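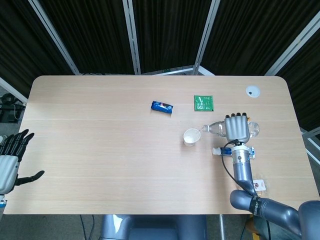

This page was last edited on 1 Jun 2026.

A cable grommet is a ring or sleeve fitted into a hole in a desk or table top so that leads can pass through it. It covers the cut edge of the hole and protects the cable from rubbing. Most are round and are set near a back corner, as with the white one in the pale wood-grain table shown, where they leave the working area free for papers, drinks and snacks.

Grommets are made in plastic, metal or rubber. Many have a cap with a small opening, which can be turned or lifted out to let a plug through. The hole is normally cut with a hole saw and the sleeve pushed in by hand.

See also: Cable tray, Desk, Folding screen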